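Week 9: Carbon offsets and the "climate neutral" label
Instructor: Meinir Parry
Notes updated 8/18/20

Read the Konero case before class. You don't need the appendix, which is mostly the company talking about itself.

1. What is being claimed

A firm adds up its emissions, buys credits for the same number of tons, and prints "climate neutral" on the box. The math on the box is subtraction. The trouble is that the two numbers are made in different ways. The first is an estimate of something that took place: fuel burned, power used, goods shipped. The second is an estimate of something that did not take place, such as trees that weren't cut. Taking one from the other gives you a figure, but I would be careful about what you call it.

2. Additionality

Would the project have gone ahead without the money from credits? If yes, the credit stands for nothing. Sellers will tell you there is a test for this. There are several, and most of them are filled out by the people who want the credits issued. Ask who wrote the answer and who paid the reviewer. In the Konero case these are closer together than the summary suggests (see the second table).

3. Baselines

Suppose a forest owner says 100 acres a year would be cleared with no project. With the project, 17 are cleared. Credits are issued for the 83 acres "saved." Now suppose the real rate of clearing was never going to be more than 17. Same forest, same trees, and all of the credits are air. The whole result hangs on the first number, and it can't be checked by going to look at the forest.

Work this one through yourselves with a baseline of 1,000 acres. Note how little effort it takes to make the project look ten times better.

4. Leakage and permanence

Leakage: the cutting moves next door. Permanence: the trees burn down later. Both are usually handled by holding back a share of credits as a buffer. I have yet to see a convincing reason for the size of any particular buffer. Bring one if you find it.

5. Household goods: Skaven and Ikia

Skaven sells kitchenware as "neutral from factory to shelf." Read that phrase slowly. It stops at the shelf. Hot water for washing, gas or electricity for cooking, and disposal are all outside the line. For a pan used every day for years, the part left out may well be larger than the part counted. Ikia includes use, but assumes a washing routine that I doubt many homes follow, and gives no source for it.
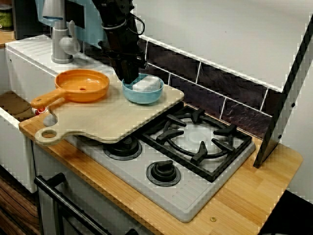 Fig. 2. Kitchenware at the use stage: pan, bowl and sponge on a cutting board.

When you compare two labels, write down the system boundary for each before you look at the totals. If the boundaries differ, stop there. Ranking the products would be meaningless.

6. The usual defense

Ifans argues that poor credits still send money to places that need it, and that strict rules would scare buyers off. The first half may be true in some cases. It is an argument for giving money, though, and it does nothing for the word "neutral." The second half assumes buyers would leave, and the only support offered is a survey of buyers.

For next time

Find one product label that makes a neutral claim. In no more than 2 pages, give the boundary, the type of credit, and the baseline. If you can't find the baseline, say where you looked. Do not use the company's press page as your only source.

The paper on soil carbon moves to November.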